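An afternoon at the Dutircombe open day

I'd been meaning to go to the clothes reuse centre at Dutircombe ever since a flyer came through the door in February, and I finally made it on August 25, 2023, with my friend Liis Lapiņa, who only came for the cake (lemon, very good, gone by three).

It's the old Plalitz warehouse behind the bus depot, and it's far bigger inside than you'd think. They take in some 500 bags a month, and all of it gets looked at, sorted, folded and sent on to one of the 4 shops. Czesław Rutkowska showed us round and talked at a terrific pace, mostly about zips.

The sorting hall was noisy and a bit dusty, but the folding room was lovely – white tables, pale walls, everything calm. I could have stayed there all day!
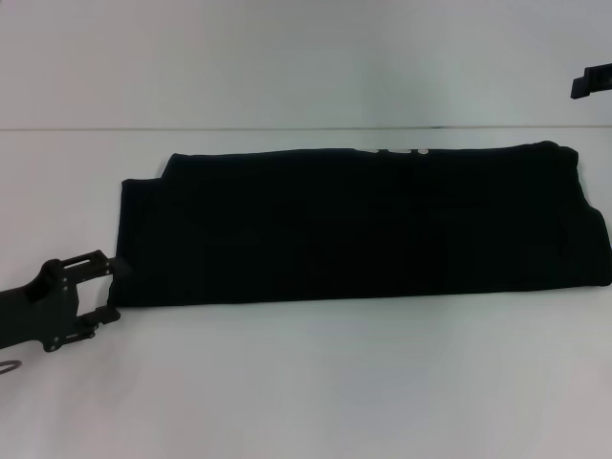 Black top, folded, with a bit of its white print showing.

Czesław told us that prints get folded to the inside wherever possible, and that dark things go on a shelf of their own so the fluff doesn't show. I've been folding T-shirts for decades and apparently I do it like a savage. Liis was smug about this, as hers turned out quite neat. 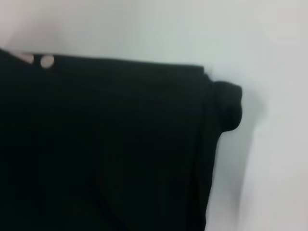 I do love black clothes, and I'm hopeless at looking after them. Half my wardrobe has gone a sort of sad grey, so I asked about washing (inside out, cool, no softener was the advice). I also have a soft spot for anything with a fine rib or stripe to it, and the black fabric on the table had those thin lines running across, so subtle you'd miss them from the doorway. And a little round white button near the top edge, ever so smart against the black.

We finished in the shop, where I spent far too long at the Anadley rail and came away with a green cardigan and two tea towels. Parking is free but tight, so take the 102 bus if you can. It stops right by the gate.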